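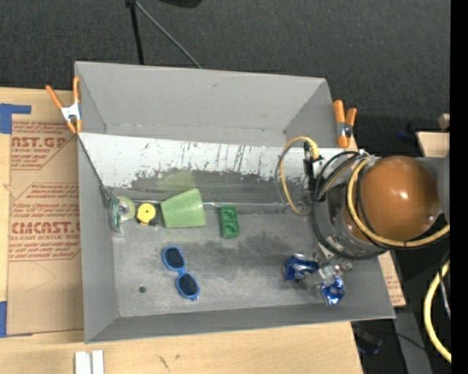 Haushalt im Trauerfall: Essen, Blumen, Karten, Kleidung

Zusammengestellt von Lies Peeters
Zuletzt geändert: 12.4.23

Nach einem Todesfall läuft der Haushalt weiter, und meistens kommen noch Besuch, Post und Blumen dazu. Die folgenden Hinweise richten sich an Angehörige und an Nachbarn, die helfen wollen. Um Behörden und Bestatter geht es auf einer anderen Seite.

Essen vorbeibringen

Vorher kurz absprechen, wer wann etwas bringt. Sonst stehen am ersten Abend fünf Aufläufe im Kühlschrank und in der zweiten Woche keiner mehr. Ein Zettel an der Haustür der Nachbarin reicht für so eine Liste völlig aus.

Gut geeignet sind Suppen, Eintöpfe und Gulasch, portionsweise eingefroren. Viele Trauernde essen wenig und zu ungewohnten Zeiten, deshalb lieber Portionen für ein oder zwei Personen als einen großen Topf. Inhalt und Datum auf den Deckel schreiben. Kreppband hält im Gefrierfach besser, wenn man es vor dem Einfrieren aufklebt.

Kein Geschirr verwenden, das man zurückhaben möchte. Geht es nicht anders, den Namen auf die Unterseite kleben und selbst zum Abholen vorbeikommen.

Warme Speisen zügig abkühlen und bald in den Kühlschrank stellen. Große Mengen dazu in flache Behälter umfüllen. Kartoffelsalat mit Mayonnaise beim Trauerkaffee erst kurz vor dem Essen hinausstellen.

Kaffee für viele Gäste

Bei uns im Dorf kommen nach der Beerdigung oft mehr Leute mit ins Haus als gedacht. Thermoskannen eine Stunde vorher mit heißem Wasser füllen, dann bleibt der Kaffee länger warm. Belegte Brötchen unter einem leicht feuchten Geschirrtuch lagern. Blechkuchen lässt sich am Vortag backen, Streusel werden dabei allerdings etwas weicher.

Kaffeeflecken auf der Tischdecke sofort mit kaltem Wasser ausspülen und mit etwas Gallseife einreiben. Kerzenwachs hart werden lassen, vorsichtig abheben, den Rest zwischen zwei Lagen Löschpapier ausbügeln. Bei farbigem Wachs bleibt manchmal ein Schatten, der geht meist in der Wäsche heraus.

Blumen

Sträuße auspacken, die Stiele schräg anschneiden und alle Blätter entfernen, die im Wasser stehen würden. Alle zwei Tage frisches Wasser geben. Nicht neben die Obstschale stellen, Äpfel und Bananen lassen Schnittblumen schneller welken.

Wenn die Vasen ausgehen, tun es Einmachgläser oder ein sauberer Eimer im Flur. Lilien machen gelbe Flecken, die Staubbeutel am besten gleich nach dem Aufblühen abzupfen. Ist doch etwas auf den Stoff geraten: nicht reiben, mit Klebeband abtupfen. Katzenhalter sollten Lilien gar nicht ins Haus nehmen, sie sind für die Tiere hochgiftig.

Wer einzelne Blüten aufheben will, presst sie, solange sie frisch sind. Zwischen Küchenpapier in ein schweres Buch legen, das Papier nach drei Tagen wechseln.

Karten und Briefe

Beim Öffnen jeden Umschlag mit der Karte zusammenlassen, auf vielen Karten fehlt die Adresse. Auf die Rückseite mit Bleistift schreiben, ob Geld oder Blumen dabei waren. Bei Familie De Smet kamen 184 Karten, und ohne diese Notizen wären die Danksagungen kaum zu schaffen gewesen. Sie haben jeden Abend etwa 20 geschrieben und waren im Mai fertig. Eilig ist das nicht, ein paar Wochen wartet jeder gern.

Zum Aufbewahren genügt ein Schuhkarton an einem trockenen Platz. Keller und Dachboden sind ungünstig. Gummibänder kleben mit den Jahren am Papier fest, Baumwollband nicht.

Dunkle Kleidung

Schwarzen Anzug oder schwarzes Kleid am Abend vorher ans Fenster hängen und bei Tageslicht noch einmal ansehen. Fusseln mit der Kleiderrolle oder einem feuchten Gummihandschuh abnehmen, immer in eine Richtung. Glänzende Stellen an Ellbogen und Knien von links mit einem feuchten Tuch dämpfen. Weiße Deorandränder lassen sich oft mit einem trockenen Nylonstrumpf abreiben.

Schwarze Schuhe bürsten, dünn eincremen, über Nacht stehen lassen, morgens polieren. Taschentücher einstecken, auch für die anderen.

Kleidung des Verstorbenen

Mit dem Aussortieren kann man warten. Vor dem Weggeben alle Taschen durchsehen, auch die Innentaschen. Dienstkleidung und Abzeichen gehören oft dem Arbeitgeber, also dort nachfragen. Wollsachen, die bleiben sollen, waschen oder auslüften und mit Zedernholz in einen dichten Beutel packen. Ein Hemd, das noch nach dem Menschen riecht, ungewaschen in einen eigenen Beutel legen und gut verschließen.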